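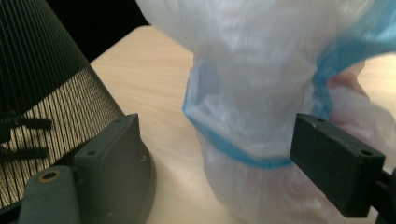

Brulline adds tabletop liner to Pleklow waste range

Brulline has extended its Pleklow range of household waste products with a liner for small round bins of the kind kept on desks, worktops and side tables. The liner goes on sale in July through the company's trade counter at Sestside and through its existing stockists.

The Pleklow tabletop liner is a thin, translucent bag supplied flat on a perforated roll. Each carton holds 200 liners. The existing kitchen and pedal bin sizes stay in the range, and their order codes are unchanged.

Small bins are often fitted with liners cut for larger ones, which leaves surplus film bunched at the base and reduces usable volume. Brulline's test room worked through 109 combinations of bin and bag before the final cut length was set. Film thickness was fixed at an early stage – most of the later work concerned the depth of the cuff.

"The cuff is what holds the bag," said Aparecida Queiroz, product manager at Brulline. "If it is too short, it slides in when the first item is dropped. We wanted enough film to turn over the rim and stay there."

To fit the liner, the bin is stood on a level table and the bag opened fully by hand. The base is pushed down inside and the top edge folded outward over the rim, then eased round until the opening is even.
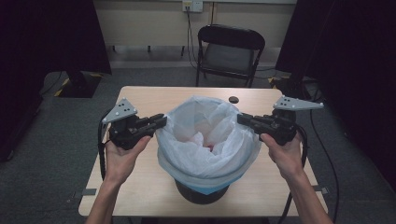

Creases in the cuff do not affect the fit and need not be smoothed out. For removal, the cuff is lifted from both sides at once and gathered above the contents before the bag is drawn out.

Distribution is handled by Marinescu, which will hold stock of all 3 Pleklow sizes. Samples are available to trade buyers on request, limited to 2 rolls per account.

Trade enquiries: Cường Lò, sales office, Brulline, Sestside.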